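We use cookies to remember your settings. By staying on this site you accept them. OK

Shelf Risers, Counter Racks and Other Promises
Jun 6, 2022

I have a low opinion of things that claim to double your space. Space doesn't double. You put a platform on the counter, and now you have a counter with a platform on it, plus a dark area underneath where the mustard goes to expire. Still, the Memport readers' list keeps asking for shelf risers, and I had a pantry that needed emptying anyway, so I gave in.

A few ground rules for this gallery. I don't accept free samples. I don't care what the box says a shelf can hold, since the box has never met my groceries. I load everything with canned fish, because cans are heavy for their size and that is what I have a lot of.

The Vorka two-tier rack was the first one I tried, back in February, and I sent it back before I thought to get a picture of it. The product page listed 463 reviews, most of them written, as far as I can tell, within an hour of opening the carton. The coating scratched when I slid it six inches across the counter. Maybe I slid it wrong.

The Staltetti corner unit never made it to the table either. It asks for 50 dollars and a corner. I have the one and not the other – every corner in my kitchen already has an outlet or a toaster in it. People with better corners may feel differently.

Tiwari makes a bamboo riser that I wanted to like. It's handsome. It also sits so low that a regular can of tomatoes won't go under it, and I'm not sure what else they thought a person would put there. Hairpins?

So, on to the one I'm still living with, a single wooden board on a black metal stand. 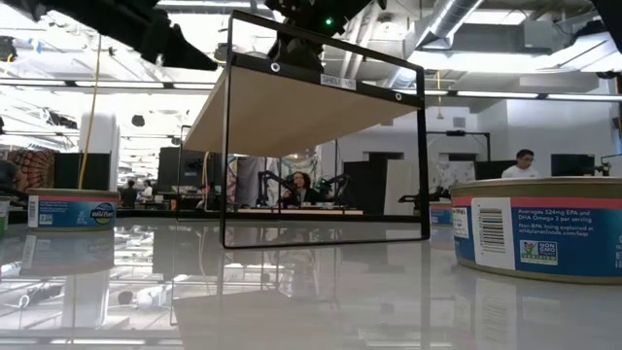

Text by the Counter Skeptic

Wood up top, thin black metal holding it, and the word SHELF on a label across the front rail, in case you had doubts. I do like the round fasteners. They look like something you could tighten again in a year, and I'd bet you will have to.

The blue cans with the coral band are Wild Planet, and the big one puts its omega-3 number right on the side, 524mg a serving. I can't vouch for that any more than I can for the shelf.

Would I buy the stand again? Ask me after the holidays, when there's a roasting pan involved. For now it stays, and the cans can go under it or next to it. I have yet to see the doubling.

Contact | Copyright 2022, all rights reserved | Back to top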